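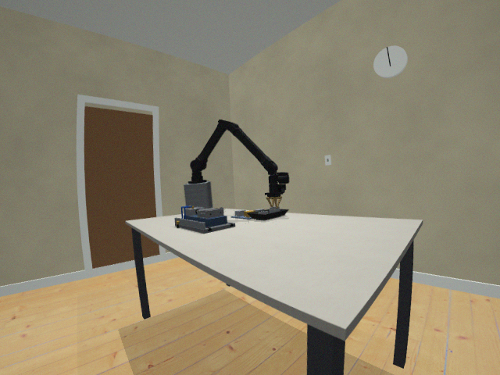
1/ Budgeting a single-arm bench cell for the Flemport site. One arm on a pedestal, one shared table, one tray to pick from, one fixture assembly in front of the pedestal. We are at the simulation stage and no hardware has been ordered. Thread on where the money goes, for anyone filling in the same forms.

2/ The arm is the line everyone asks to see first. It came to 44 per cent of our total. The previous cell was nearer to half, but that one had no pedestal and a much simpler gripper.

3/ The pedestal was missing from the first draft altogether. In the layout the arm sits on a grey block on the tabletop, which takes no time to draw. In steel, machined flat on top and drilled for the base, it is a quoted part with its own lead time. Add the bolts and the lifting gear to get it on to the table.

4/ Pedestal height affects reach, so fix it before you choose the arm. With our tray towards the far side of the table, the elbow ends up as the highest point of the machine and the forearm comes down at a long slope. That pose is workable. It also uses up more of the reach than I would like.

5/ We tried moving the tray 200 mm closer. The reach improved, but the wrist housing then came too close to the fixture assembly on the way back. The tray went back where it was and the next arm size up went on the quote sheet as an option.

6/ Table. I had put down a price for an ordinary workbench. Tóth (our integrator) asked for the stiffness figure and I did not have one. A loaded arm stopping quickly will move a light table, and then every taught position is slightly wrong. Budget for a proper frame, or for floor fixings and someone to fit them.

7/ Floor fixings need permission if you rent. Ask early. Ours took most of December and the answer was yes, subject to making good at the end of the lease. Making good is now a line in the budget.

8/ Gripper. Two quotes. Besdale offered a standard linkage gripper with their own mounting plate. The other supplier wanted to do a custom finger set from the start. We took the standard one and set aside money for a second set of fingers.

9/ The reason is the tray. Its sides flare outwards and the fingers have to go down inside it, straight from above, without touching the rim. It works in the model with the fingers spread. Production trays will vary in ways the model tray does not, so I expect to be cutting new fingertips in the first month.

10/ Trays themselves: buy more than you think, all from one batch. A tray changed halfway through a project costs more in reteaching than the whole first order of trays. I have allowed for a full spare set and kept it under consumables.

11/ Storkance licence. This is the software we are using for layout and path checking. Charged per seat per year. The trap is that the export to the real controller is a separate module – it was not in the quote I was sent and I only found it by reading the feature table. Now included.

12/ Simulation hours. We logged 151 before the layout was stable. Some of that was learning the tool, but I have not taken it out, because the next person will have to learn it as well. Cost your own staff time at the real rate. Finance will do it later if you don't.

13/ What the simulation did not price: cable runs, air supply, an isolator, guarding, and the risk assessment. None of them appear in the layout. Together they came to more than the gripper.

14/ Guarding deserves its own post. The table is open on all sides in the current model. Whether it can stay that way depends on speed, payload and what the fingers could do to a hand. Do not let a brochure answer that for you. We have priced light curtains on two sides and fixed panels on the others, and will remove them from the budget only if the assessment says so.

15/ Room. Check the door width against the crate, not against the machine. Tóth gave us crate sizes on request. The tabletop and the frame will come in separately and be put together inside.

16/ Also check the floor under the legs. Ours is planked in the model and will be measured for level at each leg position on site. Levelling feet are cheap and I would put them on the order regardless.

17/ Spares: one set of fingers, one set of cables, one controller fan. I was offered a full spares kit at some 357 pounds a year on a service plan. Declined for year one, to be looked at again once we know what wears.

18/ Contingency is ten per cent on hardware and twenty on integration. People tend to apply one figure across the whole sheet. Hardware quotes rarely move much. Integration days do.

19/ Next date is 9th January, when the Besdale quote runs out. The arm size has to be decided before then, along with the pedestal drawing. Everything else on the sheet can wait for the floor survey.

20/ Will post the line headings without the prices if that is any use to people – reply and I will tidy up the spreadsheet.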